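Zeroing Your Scope - Section 5 of my Zineck set-up notes

If you've come straight to this bit, please go back and check your mounts first. A loose ring will have you chasing your zero all afternoon, and you'll blame the scope, the rifle and the ammunition in that order (I certainly did).

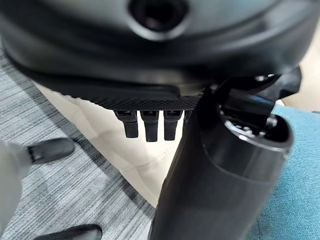
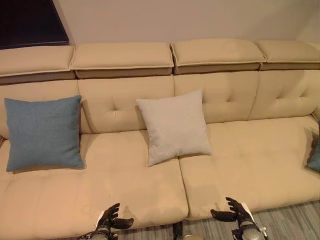
Kyriaki Economou

Right, the scope is on, the crosshair is level and the ring screws are done up evenly. Now we get to shoot! I use the Zineck on a bolt-action stalking rifle, and everything below is for that scope. The older Drarnach has its turrets marked differently, so go by its own leaflet if that's what you've got.

What you'll want with you: a solid front rest, a rear bag, ear and eye protection, plenty of paper targets and one box of the load you hunt with. Don't zero with odds and ends from the bottom of the drawer.

CAUTION: Look through the barrel for obstructions before you start, with the bolt out and the rifle unloaded. Only shoot where you have permission and a proper backstop.

1. Set the magnification to 16 and leave it alone until you've finished. Turn the eyepiece until the crosshair is sharp against a plain bit of sky. Keep well away from the sun!

2. Put your first target at 25 metres. I know it feels daft being so close, but a new scope can be a long way out and you need to be on the paper before anything else.

3. Rest the fore-end on the bag - never the barrel - and fire one careful shot.

4. Unload, open the bolt, and take the caps off both turrets. Move the elevation and windage until the crosshair would sit on the hole. The arrows show which way the bullet will move, and I still manage to read them backwards now and then.

5. Fire another to check. Once you're close to the middle, move the target out to 100 metres.

6. Shoot a group of three. Let the barrel cool, then shoot three more. Adjust from the centre of the group and ignore the one you pulled. You know which one it was.

7. When you're happy, loosen the little grub screws, slip each turret ring round to nought, and nip them up again. Caps back on.

NOTE: If the group wanders about whatever you do, stop turning things. Check the base screws, then the action screws, then try a different shooter. Simão Bettencourt had me in knots over a rifle that shot beautifully the moment somebody else sat behind it.

NOTE: The turret runs out to 600, but please don't take that as an invitation. I've shot steel at 400 on a still day and enjoyed it very much, and I wouldn't dream of taking a deer at that distance.

Write down the load, the distance and the temperature, and keep the card in your rifle slip. Mine has August on it, so I always fire a couple of check shots when the cold weather comes.

Cleaning the lenses is in the next section.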